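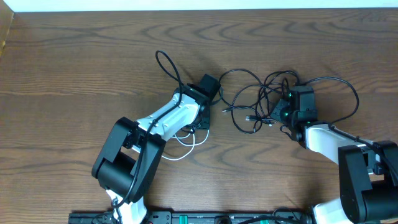
Written by a member of the Cendstead Robot Learning Group

How does a robot learn to tidy up cables?

Think of the drawer at home where all the old chargers live. You pull one, and five come out together. For you this is a small trouble. For a robot it is one of the hardest jobs we can give.

In our lab at Cendstead we have a pair of robot arms. The pair has a name, Barta. Each arm has a shoulder, an elbow and a wrist, quite like yours, but in place of a hand there is a gripper. A gripper can open and close, and it can turn. It has no soft skin, so it does not feel a cable slipping away in the way your fingers do.

Why are cables so difficult?

A toy brick has always the same shape. If the robot knows where one corner is, it can work out where the other corners are. A cable is different. You move one end and the middle moves also, and maybe a loop closes which was open before. One cable can lie on top of another and hide it. Black cables lying on other black cables are the worst, and this is why we like to practise with them.

How do we teach it?

We do not write a long list of orders such as "go left, go down, close". Such a list would be good for one pile only, and the next pile is never the same. We use a method called learning from examples. A person guides the two arms through the job, and the computer saves two things many times in every second: what the cameras see, and where every joint of the arms is. One full try is called an episode.

For our project Tisisik we saved 200 episodes. Before each one we mixed up the cables again by hand. I must tell you that this was the part which everybody wanted to do.

Afterwards we looked at all the episodes and took out the bad ones, where a cable fell on the floor or the person forgot to press the stop button. There were 165 left. A computer program then studied these for a long time. It tried to guess the next movement of the arms, compared its guess with what the person did, and corrected itself a little. Then it guessed again. You learned to catch a ball in a similar way - a little bit better after each miss.

What does the robot look at?

One camera looks down on the table from above. It sees the whole pile, but when a gripper comes close, the gripper covers the very thing it wants to take. For this reason there is also a small camera on each wrist, which moves together with the gripper and sees the cable from near. 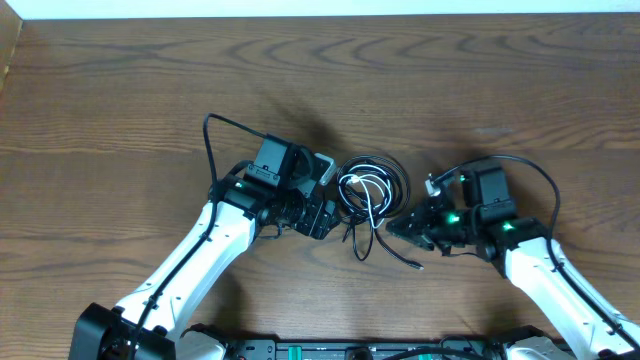 What did we find out?

In March we made our first real test. We gave Barta 32 piles which it had never met before, and no person was guiding it. It separated one cable from the pile 19 times. When we switched off the wrist cameras and repeated the test, it managed only 8. So the close view helps a lot, at least with our cables and on our table. We do not know yet if it is the same for thick ropes or for wool.

The most common mistake was that both grippers took the same cable and pulled. They did not break anything, because the arms stop when the pull becomes too strong.

Try it yourself

Ask a grown-up for three old shoelaces and make a loose heap. Now use only your thumb and one finger of each hand, and put on thick gloves. Can you take out one lace without lifting the others? Try again with one eye closed. Write down how many seconds you need each time, and see if you become faster after ten tries.

Cendstead Robot Learning Group | Contact us | © All rights reserved | Back to top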